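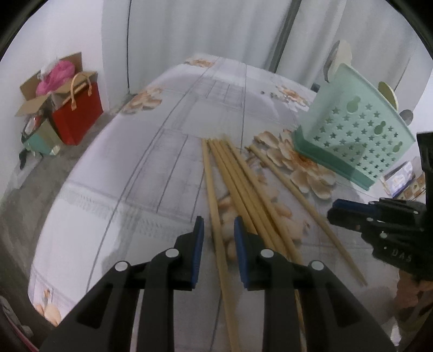 3.2 Small utensils kept outside the kitchen

In the shared flats of Granitdale we often met kitchen items in rooms where a plan of the flat would not place them. Chopsticks were the clearest case. Where the kitchen counter was narrow, tenants sorted them on the nearest large flat surface, and in a one-room flat this surface is usually the bed. Figure 4 shows loose chopsticks spread over a printed bedspread, most of them in one group with the tips close together and two lying apart at a diagonal. A mint-green plastic basket with small star-shaped openings rests on its side on the same bed.

We coded such cases as "temporary sorting surface" and kept them separate from "storage", following the scheme of the Stimdale survey of 1999. The difference is not always easy to decide. A bed is cleared every night, so the items on it must find another place before the person sleeps - but a chair or a window sill can hold the same items for weeks, and the tenants themselves may call both of them "put away".

Our interviews in October suggest that matching is the slow part of the work. Chopsticks of plain wood look very similar, and small differences in length are noticed only when two sticks are laid side by side. Several tenants told us that they stopped matching and simply took any 2 from the container. In the Masson building, where drawers were deeper, this answer was less common. We return to the question of drawer depth in Section 4.

Figure 4. Chopsticks and a plastic basket on a bed, Granitdale.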